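Clearing a child's desk without tears: speaker notes
Evening talk, family learning group. Noeline Maihi, with Maxine Pryor on slides.

Opening (keep it short, they've had a long day)

Hello, thank you for coming out in December when you could be at home with your feet up. Say who I am, say who Maxine is. Maxine will wave.

Ask for hands: who has a desk at home that was bought for homework and hasn't seen any homework since the summer? Wait for the laugh. Put my own hand up.

I love this subject. I really do! A child's desk is the best small space in the house, because everything they care about ends up on it sooner or later. Drawings, a chess set, something furry, half a packet of something. I don't want anyone going home tonight and stripping it bare.

1. Why the desk and not the whole room

We ran this with families in the Vevino flats last winter and started with whole bedrooms. Too big. People were worn out by the wardrobe and the children had wandered off. Then one dad asked if he could just do the desk, and he came back the next session absolutely beaming, so we changed the plan.

A desk has edges. You can see when you're done. A seven-year-old can see it too.

Time it: 37 minutes is what we allow, including a drink. Someone will ask why 37. It was the length of the cartoon my niece had on the first time we tried it, and the number stuck.

2. The one-box method

Maxine to change slide.

You need a cardboard box, open at the top, with low enough sides that the child can reach the bottom. Any box will do. A bright one is lovely if you have it, and children do seem to go to it more happily.

Stand the box on the desk itself. I used to put it on the floor and everyone trod in it.

Then the child picks things up and decides: box, or shelf. Only those two. Clothes go on a heap at the side and you deal with clothes afterwards, when the desk is finished. Please don't start folding halfway through. I have done it, and I lost the whole afternoon to socks.

Flat things like board games can stand up on their edge against the shelves while you work. It gives you the surface back straight away.

3. Who decides

The child decides. Say this twice, slowly, and look at the grandparents.

You're allowed to ask "where does this one live?" You're not allowed to sigh. If a soft toy goes in the box it is going for a rest and can come out again whenever it's wanted. We had a little boy at Softić Court who took the same rabbit in and out nine times, and by the end he was telling his mum where the rabbit lived, so I call that a good session.

4. Soft things first

Pause here, have some water.

Plush toys and dolls go in before anything else. They're easy to choose, they're big, and the desk looks better within a minute. Small packets and little boxes can slot in beside them afterwards. Don't worry about a neat arrangement inside the box! Neat inside the box is a job for another evening, or never.

Leave the pictures up for this part and talk over them. Point out the pig.
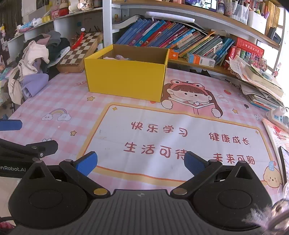
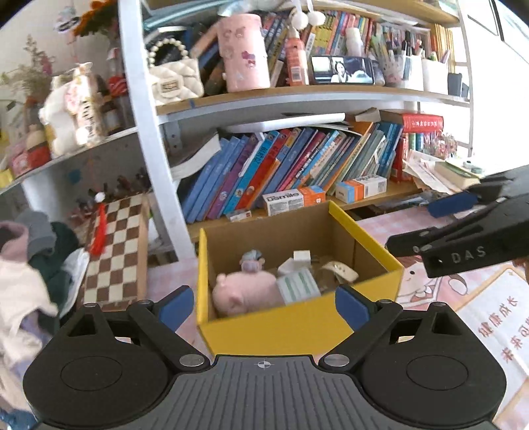 Pink checks on the desk and a yellow box on top, shelves right behind for whatever stays out.

5. The shelf behind

People forget the shelf. Once the desk is clear, everybody wants to stop, and the shelf is where the desk's troubles come from.

Books first. If they lean, let them lean, but put the ones being read this month at the end nearest the chair. Markers and pens together in a pot or tub at a height the child can reach sitting down.

One treasure spot. It can hold anything, and the grown-ups don't get to move it. My own daughter's had a jar of buttons she swore held 999. We never checked.

6. Questions that usually come up

What about two children sharing? Two boxes, even if the desk is shared. Let them pick their own colours.

What if it's a mess again by the weekend? Then you get the box out again. It goes much faster the second time, and the child often starts without you.

Do you need a desk mat? No, but they're cheerful and they wipe clean. Ask what pattern the child likes before you buy one.

How old do they need to be? We've had three-year-olds do the soft toys and leave the rest to a big sister.

Closing

Hand out the sheets (Maxine has them in the blue folder). Remind them that the Pronutgate session starts at half past six, same door, and there's tea. Stack the chairs before we go.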